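Skekitz Tableware Set
Data card, version 2
Last updated 29 March 2026

Summary

Skekitz Tableware is a set of demonstrations of people handling bowls, plates and trays on a table. The demonstrations were recorded with hand-held grippers, one in each hand, with a camera on each gripper. The set is meant for training and testing policies that pick up, move, nest and stack dishes. Version 2 holds 647 episodes. Version 1 held 500, and all of them are still included under the same episode numbers.

Contents

Each episode is one folder. Inside it you will find:

left.mp4 and right.mp4 - video from the two gripper cameras
pose.csv - position and orientation of each gripper, one row per video frame
width.csv - opening of each pair of fingers, in millimetres
task.txt - one line of plain English saying what the operator was asked to do
notes.txt - present only when the operator or the checker had something to add

Times in the two CSV files are in seconds from the first frame of left.mp4. The right video is trimmed to match. If you resample the video, resample the CSV files with it, as the loader pairs them by row and does not look at the time column.

Tasks

There are 23 task lines. Most ask for one thing, such as "put the small bowl inside the medium bowl" or "move the tray to the back of the table". A few ask for a short sequence, such as clearing all the dishes to one side. Operators were given the line and the starting layout and were otherwise left to do it as they liked, so you will see different orders and different hands used for the same task line.

Bowls are picked up by the rim, with one finger inside and one outside. We asked operators to close slowly on the rim and wait a moment before lifting. Large bowls tilt when they are held at one point, and in many episodes the operator lets the bowl lean before bringing in the second gripper. Those episodes are kept. A policy that has only seen level bowls does badly with ours.
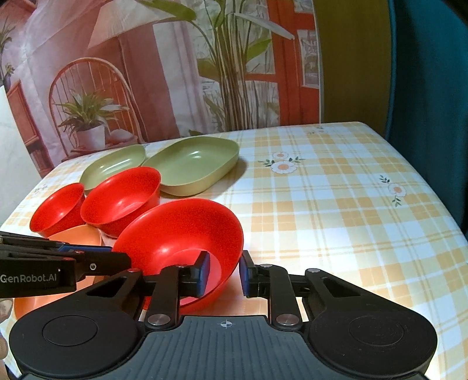

Plates and shallow bowls are harder, as there is little rim to get hold of. The usual method is to press down on one edge with one gripper and take the other edge as it comes up, or to slide the plate to the table edge first. Both are in the set. The task line does not say which was used, but Aileen Tan went through the plate episodes and added "press" or "slide" to notes.txt where it was clear.

Tablecloths and backdrops

Episodes were recorded with different cloths on the table and different printed backdrops behind it. Some backdrops show the inside of a room, with furniture and plants. They are flat prints and nothing on them can be reached or moved. If you run an object detector over the video, expect it to find things on the print and filter them out before you use the results. Patterned cloths also caused some trouble for our own tracking in version 1, mostly where checks repeat, and the poses for those episodes were computed again for version 2.

Checking

Every episode was watched once by someone other than the operator. Gilmar Araújo and Idalina Godinho did most of this. An episode was dropped if a video had a gap, if the pose jumped, or if the wrong task was done. Dropped dishes and second tries were not grounds for removal - they are marked "retry" in notes.txt. Leave them out if you want clean demonstrations only.

Splits

The file splits.csv gives train, validation and test. The split is by layout, so no starting layout in the test part appears in training. Please do not make your own random split and compare it with our figures. The layouts repeat and the results will look better than they are.

Known problems

In 9 episodes the width reading sticks near closed for a second or so after release. The list is in width_issues.txt.
Hands and sleeves are sometimes visible at the sides of the video. Faces are not, as far as we have found. Tell us if you see one.
All operators are right-handed, and the right gripper does more of the lifting.
There is no force data. A firm grip and a light one on the same rim will look the same in width.csv.

Changes and contact

The folder layout has not changed from version 1, and the Oretti loader reads both. Version 3 is planned for August and should add cups. Questions about the files go to Consolacion Dimaculangan, and requests to use the set outside research go to Lilibeth Belmonte.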